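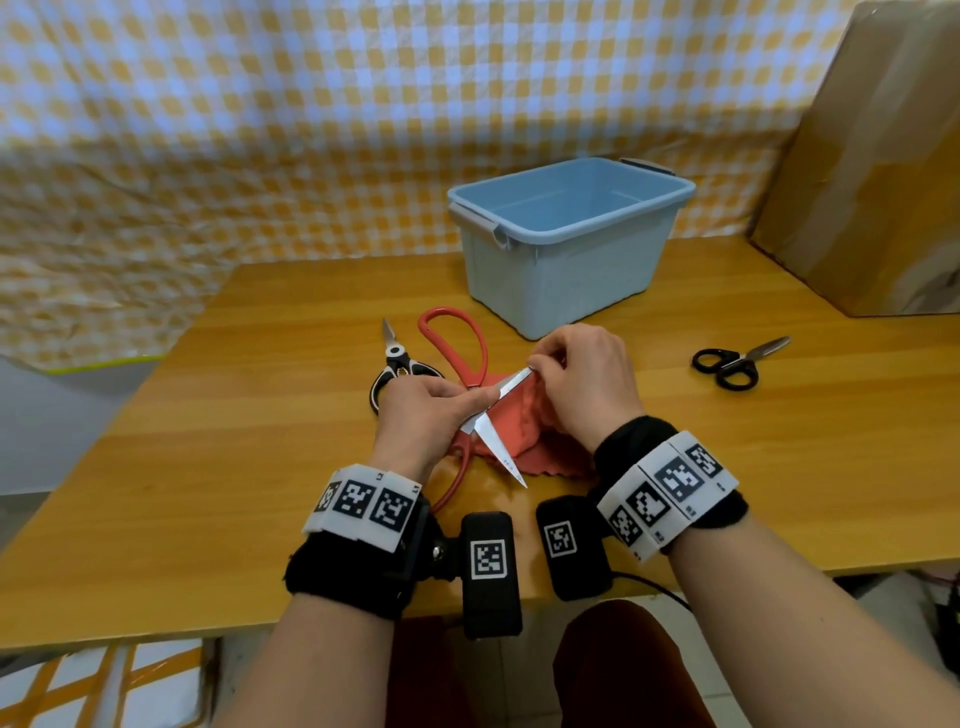
Two hands, a metal ruler and a piece of coral-red fabric on a wooden table.

Moten Account Labels

Labelled account records from the social platform Lestex, for work on how verification marks are shown and read. Maintained by the Solanki group. Last revised 4th January.

Contents

accounts.csv: one row per account
labels.csv: one row per label decision
changes.csv: mark added, removed or altered
schema.txt: field names and types

Label classes

There are 16 classes. Each covers one pairing of account type (person, company, public body, parody) with mark state (none, pending, shown, withdrawn). Parody accounts that state so in the display name only, and not in the profile text, are classed as parody.

Labelling

Every account was read by 2 labellers working apart. Where they disagreed, the row keeps both labels and the field "agreed" is set to 0. Disputed rows have not been settled by a third reader. Filter them out if you need a single label.

Splits

Records are split by account, so no account is in both train and test. The test split holds back all accounts opened in the last 60 days of collection.

Known problems

Display names in 29 rows were saved with broken accents. The raw bytes are kept in "name_raw".
Withdrawn marks are dated by when the crawler noticed the change. The true date may be earlier.
Company accounts in languages other than English are thin.

Loading

The Funach reader takes the folder path and checks the files against schema.txt. Older versions of the reader ignore changes.csv without a warning.

Licence

Research use only. Account handles are hashed and must not be matched back to live accounts.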